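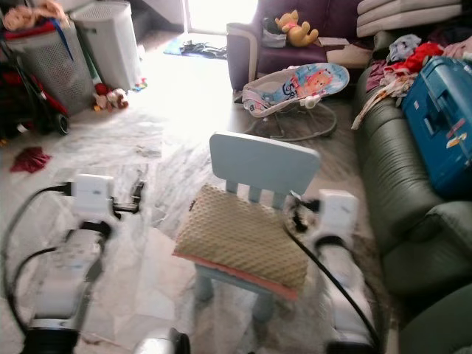
My grandmother washed her seat cushions twice a year, once in spring and once in December before the relatives came, and I have kept to her schedule more or less faithfully (less, in the years when the kids were small). If you've been putting yours off, pick a dry, breezy morning and let's get it done together!

## What you'll need

- a bathtub or a big basin
- mild liquid soap, the kind you'd use on a sweater
- a soft brush
- two old towels per cushion

## Washing

1. Take the cover off if it has a zipper, turn it inside out, and wash it by itself on cool.
2. Vacuum the foam on both sides. I always skip this when I'm in a hurry and then spend the afternoon picking crumbs out of the tub.
3. Fill the tub with 7 inches of lukewarm water and stir in a small spoonful of soap. Really, a small one.
4. Push the foam under and press it gently with flat hands, over and over, like kneading a very lazy bread dough. Leave it for 13 minutes and press again.
5. Drain, refill with clean water, and keep pressing until you see no more suds. Please don't wring it! Foam tears more easily than you'd think, and a torn corner never sits right again.

## Drying

Roll the foam loosely in a towel and lean on it, then do the same with the second towel. Stand it on its edge somewhere shady with air on both sides, and turn it every 40 minutes or so while you're home. A thick one can need two full days, and if the middle still feels cool when you squeeze it, give it another night.

Cushions with glued layers or a feather filling are a different story, so for those I stick to a damp cloth and go over one side at a time.

— Iida Nurmi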